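When I ask Benjie Sebastian what went wrong in March, he laughs, puts the kettle on and says it would be quicker to tell me what didn't.

He looks after the hand-held grippers at Enholm, where people pick things up and put them down all day long so that a robot arm can later learn to do the same. It is gentle work, mostly cups and bowls and cutlery, and for a good long while it went gently. Then the cups began to slip.

"Just a little at first," he says. "You'd close the jaws, lift, and the thing would slide a few millimetres. People squeezed harder and carried on. That was our mistake, really, because everybody was being so helpful about it!"

The slipping went on for two weeks before Noel Dagdag, who was going through the recordings one evening, noticed how many lifts had a wobble in them. He marked 174 before he gave up and rang Benjie at home. By the next morning a glass had gone over the side of the table and Efren Malabanan had a cut thumb from clearing it up - nothing serious, he is keen for me to say, and he was back after lunch.

Benjie went straight to the pads, the rubbery facings on the inside of each finger.

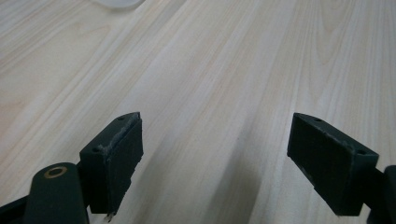 Jaws open over the table, with pale, worn strips along the upper edges of both pads.

"You see that light edge? I'd been looking at it for ages and thinking, well, that's only the edge," he tells me, shaking his head. The supplier, Gatchalian, had suggested changing pads after around 3000 grips, but the counting was done per person and the tools were shared, so a busy gripper could go far past that with a clean record.

Jianguo Yao, who runs the sessions, takes his share of the blame and is rather nice about everyone else's. "We had a form for a broken tool," he says. "We had no form for a tool that was getting a bit worse. So people were kind to it."

There is one now. Each gripper has its own count, the pads are looked at before the first session, and anyone who feels a slip stops and says so. Glasses have been swapped for plastic tumblers until Jianguo is happy. Of the recordings Noel marked, 59 have been kept, with a note attached, and the others are being done again.

Benjie pours me a second cup and admits he still checks the pads more often than the form asks. Efren, passing with a tray of tumblers, holds up his thumb for me to inspect.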